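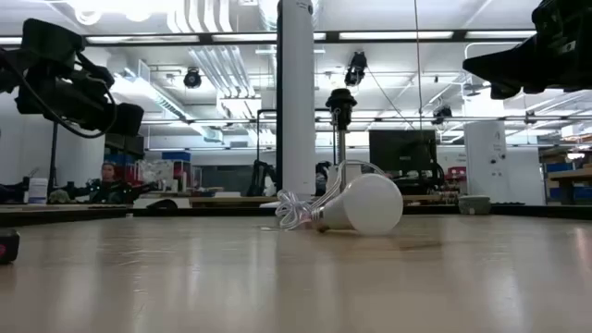
Lamp stand, bulb out, lying beside it.

Jellia Workshop — portable lamp check, May 3, 2023
Item 11, table lamp, black socket on silver pole

Socket housing — no cracks. OK
Pole — straight, bit of wobble at the bottom, nip up
Cord — white, no nicks, grey tape from December gone. OK
Bulb — LED, screw base. Globe not chipped. Keep it off the table edge, they roll
Clear loops at bulb base — tangled, sort before refitting
Tabletop — streaky again, wipe down
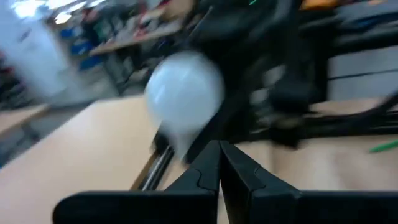

White ball over tabletop, metal rod below.

Rod — no burrs felt. OK
Tabel surface — smooth, no splinters. OK
Retest tag — not done, out of tags, orderd 200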